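Jiahui Liang
24 December 2021

OK, I keep getting the same question from people who've just started importing for their shops, so I'm going to answer it once, properly, in a thread. The question is: why did my freight bill come in so much higher than the quote? Long one, get a coffee.
12 comments · 41 shares

My background, for anyone new – I handle inbound freight for a small housewares importer in Jekthorpe. Mostly ocean, mostly less than a full container, sometimes air when somebody upstairs panics. Nine years of it. I'm not a broker and I'm not a lawyer, I'm the person who opens the invoices.

So! The quote you got was almost certainly for the freight only. Port to port. It's a real number and the forwarder will honor it, but it stops at the water's edge and your boxes don't.

What comes after: terminal handling, the fee for unpacking the shared container at the warehouse, the document fee, the customs entry, duty, the bond, the truck. On small shipments all that can easily be bigger than the ocean freight. I had one in the fall where the freight was $270 and the rest of it came to more than four times that. Nothing wrong with the invoice at all, I checked every line.
3 comments · 9 shares

Ask for the quote to your door and ask for it with the lines broken out. If they send you one lump sum, write back and ask again. The good ones don't mind. Windine (my forwarder for the China lanes) sends me a sheet with every charge on its own row and a note next to the ones that might move. I'd stay with them for that sheet alone.

Next thing, and this is where most of the angry messages in my inbox come from: storage.

When a shared container gets unpacked at the warehouse you get a few free days to pick up your pallets. After that they charge by the day, and it goes up fast. The free days start when the goods are available. They do not start when you read the email. Guess how I learned that.
8 comments · 17 shares

It was my second year, I was out sick, the arrival notice went to one inbox (mine), and by the time I got back we owed storage on two pallets of dish racks. $163, so not a disaster, but my boss at the time printed it out and put it on the wall next to the kettle. It stayed there until we moved offices.

Since then every arrival notice goes to three people and a shared calendar. Please do this. It takes five minutes.

Third thing: the pickup terms with your supplier. If you bought FOB, your supplier gets the goods to the port over there and loaded, and you pay from that point. If you bought ex works, you pay for everything from their factory gate, and that includes the truck on their side and the export paperwork. The unit price on ex works looks lovely. Add it up before you get excited.
5 comments · 11 shares

And if you bought on terms where the supplier pays the ocean freight, watch the destination charges like a hawk. A very cheap freight rate on their side sometimes gets made up by the agent on yours. I've seen a handling fee on a shipment like that come in at double what Windine would charge me for the same cubic meters. You can complain (I did, at length) but they're holding your cargo while you do it.

Fourth: weight or measure. Ocean LCL is charged by volume or by weight, whichever makes them more money. Light bulky things go by volume. So cartons matter a lot! Our Ashour line of storage baskets used to ship one inside a box with a big air gap on top. We got the factory to nest them and the same order went from eight pallets to five. The buyers had been trying to shave cents off the unit price for months and the saving was in the cardboard.
14 comments · 38 shares

Get the factory to send you the actual carton dimensions and the gross weight before you book. Measured after packing, please, with a tape. The ones on the spec sheet are usually hopeful. If the warehouse remeasures and gets a bigger number, you'll be billed on theirs and you won't win.

Fifth, samples. People forget samples are imports too. A couple of boxes by courier still need a proper description and a real value on the paperwork. "Gift" is not a description. "Sample, no commercial value" with a blank where the price goes will get you a phone call, and if you're unlucky it gets you a hold.

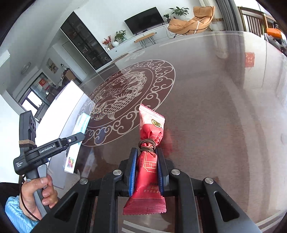
Write what the thing is, what it's made of, what it's for, and what it would cost if you'd bought it. Four bits of information. Our suppliers all have a little template from me now and most of them even use it.
6 comments · 13 shares

If it's food, or it touches food, or it's for kids, or it has a battery in it, stop and ask your broker first. Other agencies get a say in those and the rules are different for each. I ask every single time, even for things we've brought in before, and I've never once had a broker get annoyed at me for asking early. They get plenty annoyed when you ask late.

On brokers: you want one who'll pick up the phone. That's my whole shopping list. I used a bigger outfit for a while and the software was beautiful, really slick, and I could never get a human being before 2 in the afternoon. Now I use a four-person office two streets over from us and I can hear them chewing lunch while they look up my entry.
19 comments · 22 shares

Somebody asked in the replies whether they should get a yearly customs bond or pay for one each shipment. Depends how often you ship. If you're doing one or two a year, single is probably fine. We were well past that point and still paying per shipment when I started, just because nobody had asked. Get both prices from your broker and do the sum on the back of an envelope.

Somebody else asked about insurance. Yes. Buy it. The carrier's liability is tiny and has a lot of conditions. We had a pallet of Cistum soap dispensers arrive looking like it had been dropped off a roof, around 4,000 dollars of stock at cost, and the policy paid. Take photos before you sign the delivery slip and write the damage ON the slip. "Subject to inspection" scribbled at the bottom is not much help to you later.
7 comments · 15 shares

Timing, because it's that time of year: anything you need on shelves by spring should be booked now, if you can get space at all. This year has been a mess and I'm not going to pretend I know when it calms down. I've got 99 cartons that were meant to be here at the start of December and are still sitting on a ship. I look at the little dot on the map every morning. It does not move.

So pad your dates. Whatever transit time they give you, tell your sales people a longer one – and don't let them see the real one, they will promise it to a customer within the hour (I love my sales people, they know what they are).

If you've got an invoice with a line on it you don't understand, ask your forwarder to explain it in plain words. You're paying for it. And if the answer still makes no sense, post it below with the names taken off and I'll have a go. I'm off until after the holiday but I'll be checking in, mostly to look at the dot.
26 comments · 54 shares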